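Tunano Community Help > Teaching by hand > Recording

Folding demos replay fine on towels but the policy keeps pinching air on blankets

Posted by Estrella Sandoval

I'm collecting demos with the hand-held gripper for a tidy-up task: pick up folded cloth, carry it a short way, set it down flat. No arm in the room while I record. The arm is at our Gralthorpe bench and only sees the data afterward.

I have 400 demos so far, all done in a furnished bedroom. Towels replay well. With anything thick the arm comes down over the stack, closes about a finger's width too high, and lifts nothing. I checked the width calibration twice and it's fine. My usual starting pose is over the stack with the fingers open, like this:

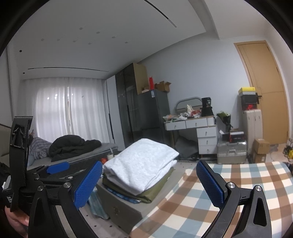 Start pose, fingers open, folded towel on the green cloth between the pads.

Each demo is 18 seconds or less. I start from nearly the same spot every time because I thought that would make it easier to learn. Is that the problem, or is it the fabric? I'd like to know before I record another batch in September.

Tetteh_bench

Start pose is part of it. If every demo begins in the same place, the policy learns the path down and doesn't pay much attention to the cloth. It reaches the height it has seen most, which for you is towel height, and closes. A thick blanket squashes when you press on it, and you feel that through the handle. The policy doesn't feel it. It only has the camera and the finger width.

What I would do:

Go back through your blanket demos and look at the moment of closing. I'd bet you push down a little before you squeeze. Most people do. Make that push slower and longer so it takes up more of the recording.

Change the start. Step left, step right, start high, start low, start turned up to 45 degrees off the stack. You don't have to be neat about it, but the stack should be in view by the time you begin moving down.

Keep the other furniture in view too. The tracking needs corners and edges that stay put. A blank ceiling or a plain curtain filling the view will make the position drift, and a height error of the size you describe could come from that alone. Check this first -- it's the cheapest thing to rule out. Replay a blanket demo with no policy, only the recorded path, and see if the gripper comes down to the right height. You'll need to set the blanket up at the same height as in the demo.

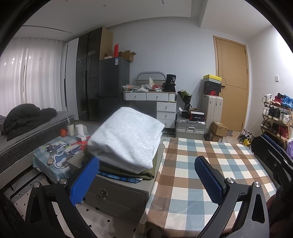
If the plain replay is also too high, stop there and fix the tracking, and don't record anything new until that's done. If the plain replay picks up the blanket, then your data is good and the policy just hasn't seen enough variety in height. In that case mix your stacks. Put the blanket on the floor, on a cabinet, on the bed, on top of other cloth, and record a few dozen of each. We had a set of 3,892 demos at Flitthorpe that was nearly all one table height, and it missed on every other surface until we added a small batch of mixed ones.

Also, keep failed grabs out of the main folder. If you miss and go again in the same recording, either trim it or label it. A miss followed by a good grab teaches both.

gralthorpe_night_shift

Had this on thick fleece. Fixed it with new pads, the old ones were slick. Try that.

Estrella Sandoval

Thanks. I don't think it's the pads, because the fingers close above the cloth and never touch it. But I'll look at them.

Ran the plain replay on ten blanket demos. Eight picked up the blanket. The two that missed were both ones where I swung around fast to face the window before coming down, so that looks like tracking. I've pulled those two and I'm going through the rest for the same move.

Tetteh_bench

Good, that narrows it down. Pull the fast swings, retrain on what's left, and then add the mixed heights. Do it in that order or you won't know which change helped. When you retrain, keep a few blanket demos out so you have something to compare against.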